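Lab diary, March 2026

Second pass through the Masson samples.

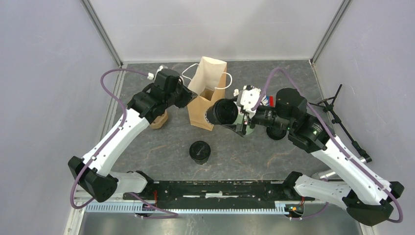
The gene counts came back from the sequencing core overnight. After filtering, 3,913 cells remain across 4 donors. One donor contributes more than half of them, so any cluster that draws mainly on that donor gets flagged and left unnamed for now.

Filter settings, for the record: minimum 200 genes per cell, and a gene is kept if it appears in at least 3 cells. I had the mitochondrial cutoff too strict in the first pass. It removed most of what I now think are proximal tubule cells, which run high on mitochondrial reads in healthy kidney anyway. Relaxed it and they came back as one clean group.

Doublet calling is still unsatisfactory. Husix and the older script agree on the obvious cases and disagree on a band in the middle. I kept the union of both lists out of the clustering and saved the disputed barcodes in a separate table. Should check whether they sit between two large clusters or form their own island. If the latter, they may be a real transitional state and I will have to put them back.

Batch correction: ran it with donor as the only covariate. The immune cells mix well. The endothelial cells do not, and I suspect dissociation time, which differs between the first two donors and the others. The times are in the Plendwood notebook, handwritten, and two entries are hard to read. Asked for a scan.

Reran the labels against the Tokden reference. It has no category for the small group expressing both loop and distal markers, so it splits them between neighbors with low scores on both sides. Left them as "unassigned" in the object. Forcing a name on them at this stage would only carry through to the figures.

The integration job ran out of memory once. Converted the matrix to sparse before the merge step and it finished. Note to self: the conversion has to come before the layers are copied or it does nothing useful.

Remaining before the May meeting: ambient RNA estimate per donor, marker table with raw counts as well as normalized values, and a decision on the large donor. Downsampling is the simple option but costs us the rare cells. Will try weighting first.

Object saved as version 3, old one kept. Backup still copying when I left.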